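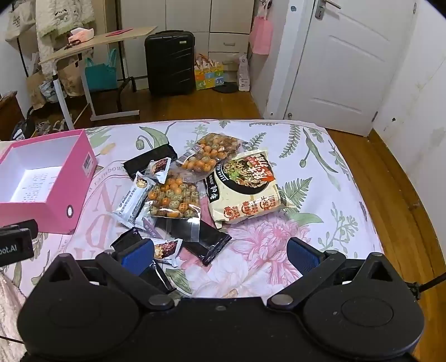 Why Is There Air in a Bag of Crisps?

Snack bags, noodle packets and biscuit wrappers are all kinds of food packaging. Packaging has one main task, to keep food fit to eat between the factory and the person who eats it. To do this it must keep some things out and other things in.

What makes food go stale

Dry snacks contain very little water. A fried potato slice starts out mostly as water, and nearly all of that water leaves as steam during cooking. The slice becomes stiff and snaps when it is bent. If it is left in a bowl overnight, it takes in water from the air and turns soft. Scientists call water in the air water vapour. It cannot be seen.

Bread goes stale in a different way. The starch inside it slowly changes shape and becomes firm, so old bread gets harder while old crisps get softer.

Oxygen is the second problem. It is a gas that makes up about a fifth of the air. When oxygen joins with the oil in a snack, the oil begins to smell and taste unpleasant. The word for this is rancid. Light and heat both make it happen faster.

What is inside the bag

The gas in a sealed crisp bag is usually nitrogen. Nitrogen makes up most of the air we breathe. It does not react with oil in the way that oxygen does. At the factory, a machine blows nitrogen into the bag just before the top is sealed, and this pushes most of the oxygen out.

The gas also acts as a cushion. A flat bag would let the weight of other bags press straight on to the food.
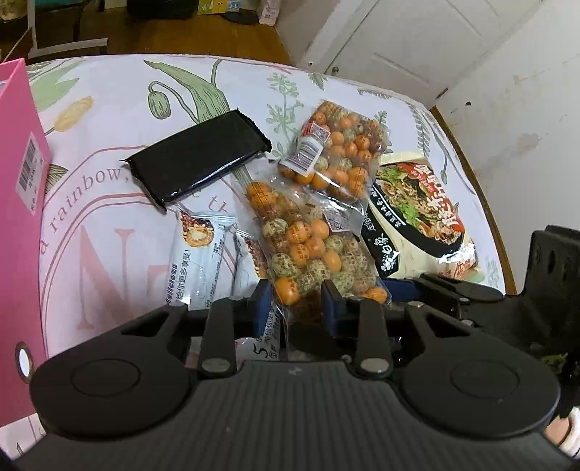 Waqas Pirzada

What the bag is made of

A plastic bag may look like one thin sheet, but it is often several sheets stuck together. These are called layers. In a common crisp bag the outer layer carries the printing. The middle layer may have a coating of aluminium, which blocks light and slows down gases. The inner layer is a plastic that melts at a fairly low heat, so that two sides can be pressed together to make a seal.

Clear bags have no metal coating. They let the buyer see the food, but they also let in light. Foods that are not harmed quickly by light can be sold in them.

How a bag is made and filled

The film arrives at the factory on a large roll. The test roll at the Vullham packing works, which I visited in August, was 1,685 metres long. The machine there works in this order:

The film is pulled over a metal collar and wrapped round a tube.
The two long edges are sealed together down the back.
A hot bar seals the bottom.
The food is weighed and dropped down the tube.
Gas is blown in.
A second hot bar seals the top, and a blade cuts the bag free.

Narayanan Kaimal, who looks after the machine, gave its top speed as up to 261 bags in eight minutes. This is slow for a packing machine. It is used for short runs and for trying out new film.

Checking the seal

A bag with a poor seal is called a leaker. To find one, a tester puts a bag under water in a closed tank and takes some of the air out of the space above. The bag swells. If there is a hole, bubbles come out of it. Crumbs caught in the seal are a common cause - even a small one can leave a gap wide enough for air to pass.

Dried noodles

Instant noodles are steamed, and then fried or dried with hot air. Both methods remove water. Fried noodles contain more oil, so oxygen matters more to them. The flavouring normally comes in a sachet of its own. Salt and dried soup powder take in water easily and would form lumps.

Try it yourself

You need two dry crackers, a saucer, and a jar with a tight lid.

Put one cracker in the jar and close the lid. Put the other on the saucer. Leave both in the same room until the next day, then break each one and listen to the sound. Write down which is softer. Repeat the test in a steamy room, such as a kitchen where someone is cooking, and compare your notes.

Words to know

Film: a very thin sheet of plastic.
Nitrogen: the gas that makes up most of the air.
Rancid: describes oil or fat that has gone bad.
Sachet: a small sealed packet.
Water vapour: water in the form of a gas.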